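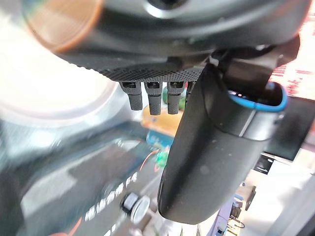

What happened with the long finger on cell 2

Print this item | E-mail this item

Many of you asked me in the corridor why the Otodach cell was closed for several days, so I write it down once for all. Nobody was hurt. We lost one gripper finger, one tray of parts and a good deal of time.

On the evening shift Heriberto Beltrán was running the sorting program with mixed small parts. At cycle 256 the arm went down to the tray, closed, and did not stop closing. The motor continued to push until the current limit was reached, and the arm then began to lift with the finger still pressed against the side of the tray. The tray came up with it, turned over, and the parts went on the floor. Heriberto pressed the emergency stop. The arm stopped as it should, but the finger stayed clamped, and he needed to release the brake by hand to free the tray.

The first idea was that the program had a wrong height. Liudmyla Kushnir compared the saved positions with the positions in the log and they were the same. The second idea was the force sensor, and this was closer. The sensor itself is good. Its cable runs inside the wrist, and at one end of the rotation the cable was pulled so tight that the connector opened for a moment. When the signal disappeared, the controller kept the last value it had received. The last value was almost zero, so for the controller the finger was touching nothing, and it continued to close.

I want to explain this point carefully, as I have heard it told in a different way at lunch. The controller did not ignore the sensor. It believed an old number. We had a setting for how to react when the signal is lost, and the setting was "hold". It should have been "stop". It was "hold" since the commissioning, and the person who did the commissioning was me. I chose it at that time to avoid small interruptions during the tests, and I did not change it back.

What we have done until now:

The setting is "stop" on both cells. Rekha Subramaniam tested it by unplugging the connector during a slow movement, in several positions of the wrist. Each time the arm stopped and the finger opened by the spring.

The cable has been replaced with a longer one, and there is a new clip so that the loop cannot go under the housing. The replaced finger came from the Jaramillo spare box. Please note that this box has no more long fingers in it. If you break one before October, we wait for the delivery.

The new finger was run for 305 cycles with soft parts only, at low speed, and the connector stayed closed in all of them. This is not yet enough for me. I would like to see the same result with hard parts before we return to normal speed.

Until then, these rules are valid for cell 2:

Low speed only. The key for the speed selector is with Ximena Xolalpa, and she will not lend it, so please do not ask her.

Do not put your hand near the fingers to correct a part, also when the arm is paused. Paused is not the same as stopped. After a pause the arm can move again without a sound before.

If you see the message "signal hold" on the Emine screen, press the stop and call me or Noemí Villaseñor. Do not clear the message. On the evening of the fault this message appeared twice in the hour before, and both times it was cleared. I do not blame anybody for this. The message was yellow, like all the messages which mean nothing, and there are too many of those. Noemí is making a list of which ones we can remove and which ones should be red. If you have a message which annoys you every day, send it to her with the exact text.

The supplier, Stumimov, has received our log and the old cable. They answered that they will look at the bending radius, but they gave no date. I will write again in the next issue if they find something.

The reserved hours for cell 2 are moved to cell 1, in the same order. The new table hangs beside the door.

Print this item | E-mail this item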